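Greifen lernen an der Kartonkante

Indwood richtet Handhabungszellen für Lager ein, in denen viel ausgepackt und umgeräumt wird. Seit Mai 2021 bietet das Unternehmen unter dem Namen Marnesik einen Nachrüstsatz an: zwei schwarze Greiffinger, eine kleine Kamera am Handgelenk, eine Steuerung und ein Softwarepaket. Wir haben mit der Produktleitung gesprochen.

Angefangen habe es mit einem Auftrag von Aerts, einem Versender für Lebensmittel und Haushaltswaren. »Die wollten wissen, ob man ihnen beim Leeren der Kartons helfen kann«, sagt die Produktleitung. »Wir dachten an die Ware. Das Problem war aber der Karton selbst.« Er gibt nach, die Klappen stehen ab, und keiner sieht nach dem ersten Öffnen noch aus wie der andere.

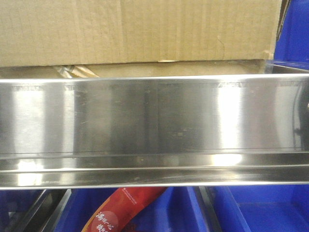 Der Satz kostet in der Grundausführung keinen Umbau am Regal, darauf legt Indwood Wert. Gearbeitet wird zwischen den Behältern, die ohnehin da sind. Schwierig sei dabei vor allem blankes Metall. »Eine Edelstahlwanne mit einem Karton darüber ist für die Bildauswertung unangenehm. In der Front spiegelt sich die Pappe, daneben stehen helle Lichtstreifen. Blaue Kunststoffkästen sind dagegen harmlos.« Die Software gleicht deshalb die feste Kamera am Arbeitsplatz mit der am Handgelenk ab.

Gegriffen wird an der Schnittkante, mit je einem Finger auf jeder Seite der Pappe. Die Fläche sei zu glatt und zu weich, um sie von vorn zu fassen, heißt es. Ein Sauger wäre schneller — aber auf Klebeband und Aufdruck sei man damit bei Aerts nicht zufrieden gewesen.

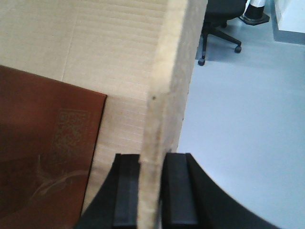

Einrichtung beim Kunden

Für die Inbetriebnahme plant Indwood vier Tage ein, davon zwei für das Anlernen. In dieser Zeit werden fast 500 Griffe aufgezeichnet und durchgesehen. »Wir nehmen, was beim Kunden herumsteht. Offene Kartons, geschlossene, eingerissene. Aufgeräumt wird vorher nicht.«
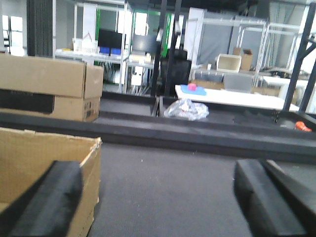 Wer später neue Kartonformate einführt, kann selbst nachlernen. Dafür veranschlagt das Handbuch 130 Griffe je Format. Bei Pulmont, dem zweiten Kunden, macht das inzwischen die Frühschicht. Kritik gab es dort an der Bedienoberfläche: Die Liste der verworfenen Griffe ließ sich nicht sortieren. Eine neue Fassung ist für Juli angekündigt.

Zu den Grenzen äußert sich die Produktleitung offen. Nasse Pappe sei nicht vorgesehen, sehr dünne Faltschachteln ebenfalls nicht. Auch die Fingerbeläge nutzen sich ab und müssen regelmäßig gewechselt werden; ein Ersatzpaar liegt dem Satz bei. Den Preis nennt Indwood nur auf Anfrage, weil er vom vorhandenen Arm abhängt. 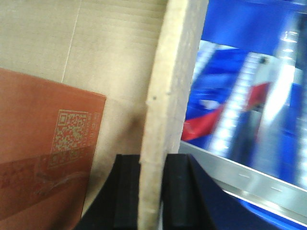 Beide Finger an der Kartonkante, links der orangerote Aufdruck mit QR-Code.

Den Code liest Marnesik bislang nicht aus. Mehrere Interessenten hätten danach gefragt, sagt die Produktleitung, man wolle aber zuerst das Greifen fertig machen. »Ein Code hängt schief oder steckt unter Klebeband, das ist ein eigenes Thema.« Vorführungen sind nach Absprache bei Indwood möglich, eigene Kartons dürfen mitgebracht werden.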